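Folding Clothes from Human Examples: Project Report

Last updated: September

1. Purpose of the project

The goal of our project was to collect a set of good examples of clothes folding, so that a learning system can later copy the motions. We did not try to build the full robot in this semester. Our part ends where the training begins, and the training is the task of the second team, which works with the Erier software.

We used hand-held grippers in place of robot arms. A person holds one gripper in each hand and does the task with them, and a camera on each gripper records what the fingers meet. The method is cheaper than teleoperation, and it can be done in an ordinary home. All recordings in this report come from one bedroom in an apartment in Prevport. We wanted real daylight, a real bed and a soft blanket under the clothes, because the earlier Nusham set was recorded only on a flat laboratory table.

2. Recording procedure

Each attempt begins with one garment on the bed and both grippers in the air. The operator waits one second, folds the garment, and lifts the grippers again. After this the garment is moved to the stack or opened for the next attempt.
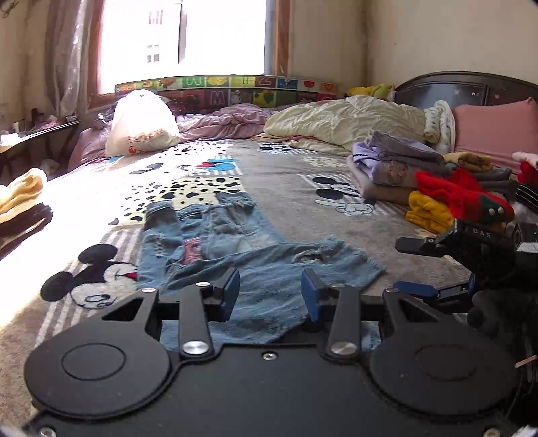

3. Garments and difficulties

We chose shirts, sweaters, towels and denim. Denim was the hardest group. The cloth is thick at the seams, and when the fingers close on a seam they hold it well, but on the flat part they often slide. Light denim with rips brought one more problem: a fingertip can enter the hole and pull the garment in the wrong direction. We asked the operators not to correct such a mistake quickly, but to open the fingers, go back and start the grasp again. In this way the learning system also receives examples of recovery.

The starting shape of the garment was also important. In the first days we placed everything flat, and the examples became too similar to each other. Later we let the operator drop the garment from the height of the elbow and begin from the shape it took.
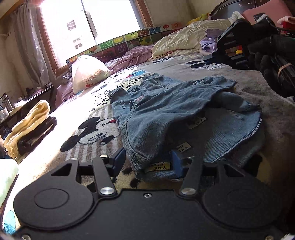

With a dropped garment the first step is always to find an edge, and this step took more time than the fold itself. For denim we set a limit of 80 seconds for one attempt. If the limit was passed, the attempt was marked as incomplete and kept in a separate folder.

4. Results

We recorded 341 attempts in total. Of these, 148 were with denim. The recordings were checked by two students independently, and an attempt was accepted only if both agreed. The most frequent reasons for rejection were the following:

- the garment was hidden behind the operator's own hand;
- the sunlight from the window was too strong and the edge of the cloth could not be followed;
- the position tracking was lost during a fast turn of the wrist.

The last problem appeared mostly when the operator turned one gripper far to the side to reach a pant leg. We solved it partly by asking for slower wrist motion. The Desjardins tracking script can repair short gaps, but we did not use it on gaps longer than 3 frames.

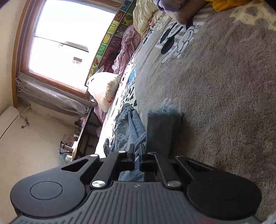 Figure 3. Gripper fingertips in front of blue jeans with a frayed hem.

5. Discussion

The patterned blanket was a matter of long discussion in our team. A plain one would make the garment easier to separate from the background. We decided to keep the pattern, as homes are full of such textiles, and a system that knows only plain surfaces will probably fail there. We cannot prove this yet.

For the next semester we recommend recording in at least two more rooms, and closing the curtain for half of the attempts.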